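Ludasine Open Day: Frequently Asked Questions

Last updated November 2021

When are the doors open?

From 10 in the morning until the biscuits go. After that you are welcome to stay, but the conversation gets technical.

Do I need to book?

Yes, please. We can take 100 people over the day, in small groups, and last year almost 300 turned up. Some of them saw a robot. The rest saw the backs of other people's coats. Your booking gives you a slot, and the slot is the time you go in, so come a few minutes before it.

What will I see?

Each visit has two stops. The first is the workshop, where Achilleas Vasilakis takes an arm to bits and puts it back together while talking. He has asked us to say that leftover screws are spares. The second is the living room, where an arm does some light housework at the pace of a teenager who has been asked twice.

Is it an actual living room?

It has sofas, cushions, a carpet, a coffee table and a floor lamp, and people do fall asleep in it. Adalberto Godoy chose most of the furniture and will accept compliments on the cushions. Please don't plump them. The arm has enough to cope with.

What does the robot do in there?

Mostly it deals with the coffee table. It picks up a cloth, carries it about and puts it down again, and on a good run there is some wiping in between. If you have come hoping to see it cook Sunday lunch, the café over the road does a decent one.

Why is it so slow?

We set it that way. It can go a good deal faster, and we prefer our visitors with their eyebrows on.

Can I have a go?

You can at the second stop. Drondusska, our control program, lets you choose from a short menu of jobs on a tablet. Everyone chooses the cloth. You may also guide the arm by hand if Adalberto is standing next to you and says so. Both conditions apply, including to people who have "worked with hydraulics".

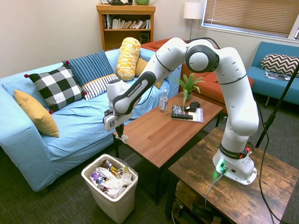
A run takes a few minutes from the moment you press start, and it doesn't always come off. Cloth is awkward stuff. It never lies the same way twice, and an arm that can set down a box neatly all afternoon may still make three attempts at a corner. We don't hide the failures. Some visitors like them best and have been known to clap.

Can I bring children?

Yes, as long as they stay behind the tape when the arm is moving. The same goes for grandparents, who are usually the ones we have to fetch back.

May I take photos?

Of the living room, yes. In the workshop, ask Achilleas first. The bench marked Lebrun is a customer's job and is not to be photographed, leaned on or used for your tea.

Will it take my job?

If your job is moving one cloth across one coffee table, we should talk.

Where do I park?

Not at Stadier next door, however empty it looks. They have a man with a clipboard and he enjoys his work. Use the gravel bit behind our building, and mind the dip by the gate.

Is there step-free access?

Yes, by the side door. Ring the bell, and if there's no answer ring it again for longer. The workshop is noisy.

What if I can't come?

Reply to your booking email and your place goes to the next person on the list. We plan to run another open day in spring.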